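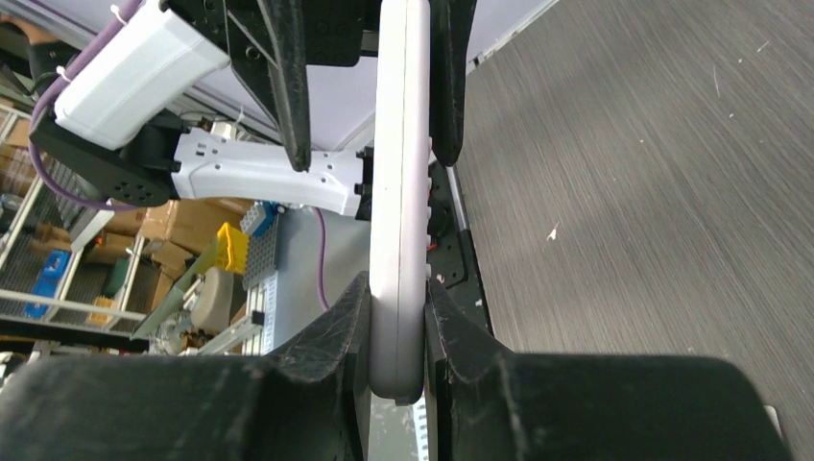

Budget season, so here goes. Notes to self mostly, but a couple people asked what we're spending the robot money on this year so I'm putting it up.

First thing: grippers. I keep wanting to buy arms. Arms are the fun line on the spreadsheet. But the fingers are what wears out, and last year I put down zero for spares. Zero! Then paid rush shipping on every set. Look at the scratches on the ones we run now. This year 20 spare fingers go in the January order and I don't care if they sit in a drawer till summer.

Quote from Wistulden came in fine. Quote from Zemard was cheaper untill you add the mounting plates, which they list on a seperate page. Going with Wistulden.

Second: cables. Boring. Buying them anyway. The purple ones loop over every segment and I want 2 full replacement sets on the shelf before anything else gets approved. Same order - zip ties, screws, the little connectors. Call it the junk drawer line. It was more than 56 dollars a month last year and I had it down as "misc".

Third: table space. This is the one I keep going back and forth on. Two arms fit on our table OK with some toy blocks by the right one, and handing things across works on paper. Put a third arm in and something has to move. The tripod and the board take up one corner already. So either a bigger table or a second station, and a second station means more rails, more extrusion, another set of walls. Haven't priced the walls. Should of done that in the fall.

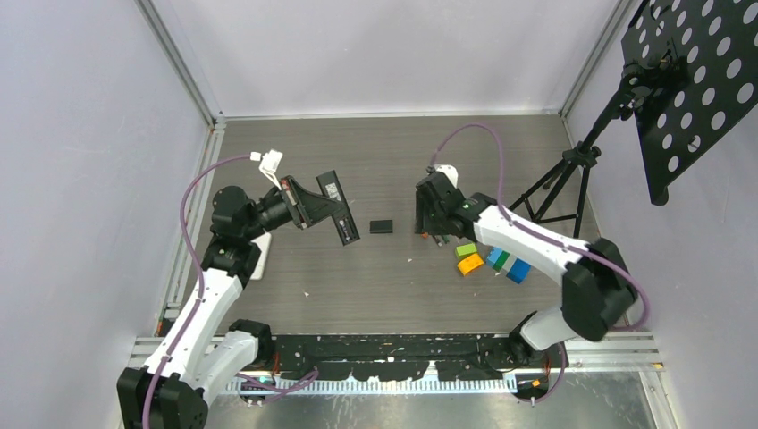
What's in and what's out

In: spare fingers, cables, junk drawer line, one set of extrusion posts for later.

Maybe: the Trudotero table. Nice, heavy, 3 month lead time. Would have to order now to get any use out of it this year and I'm not ready to.

Out: third arm. Ugh. Also out, the new shelving, the shelves we have hold boxes just fine.

Still waiting on Ekanayake for the service contract number. If it's the same as last year I sign it. If it went up I'm calling them first.

More when the quotes are all back. Gotta run.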